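3.2 Household drying racks for drinking cups

The second group of items in the survey covers small countertop racks made to hold cups upside down after washing. We chose this group because the racks are sold in many shapes, while the cups people put on them are often cheap plastic tumblers bought separately. Fit between the two is left to the user.

The rack used in this section was bought from Sterkgate and is listed in our inventory as item 1801. It is a gold-colored wire rack with a straight bar across the top that serves as the handle. The cups came from Visport and are light blue plastic, narrower at the base than at the rim.
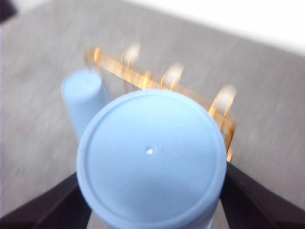 Placement was considered in terms of what a person has to line up. An inverted cup shows only its closed end to someone looking down, so the rim and the peg are both hidden during the last part of the movement. The user goes by the outline of the cup and by the neighboring parts of the rack. A plain round base gives no sense of direction, and none is needed, as a round cup can go over the peg at any angle.

Surface marks were noted for each cup before use. We recorded raised rings, center marks and printing, because all of these affect where water collects on an upturned base.

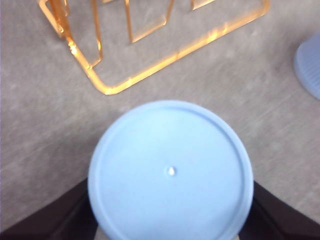 Figure 3b. Round blue surface seen from above, with a raised ring inside the outer edge and a small nub near the center.

A ring of this kind makes a shallow step. Altıntaş, the supplier of the plain-based cups in Section 3.1, leaves the base flat to the edge. We kept the two types apart in the tables and did not pool their drying results.

The next point is spacing. Cups on neighboring pegs may touch at the rim, which is the widest part. Using the outer pegs first leaves room between them and keeps the load even on both sides of the handle.

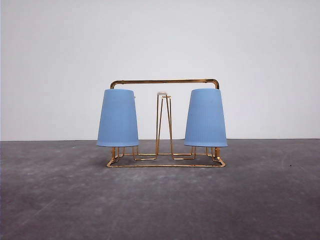

Figure 3c. Wire rack with 2 cups upside down on the outer pegs.

Cups left directly on the counter were treated as a separate condition. With the rim against a flat surface, air can reach the inside only through gaps under the edge. On a peg the rim is held clear of the surface and the inside stays open from below.
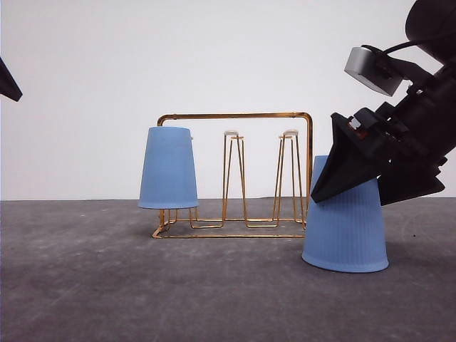

The rack and the counter were wiped between conditions, and the same cups were used in both. Room conditions were left as they were, with the window closed. All the work on this group was done in July. The Ranurex racks, which have a drip tray, are reported in Section 3.3.

Contact: Household Items Survey, Ranurex Building | © 2000 The authors | Back to top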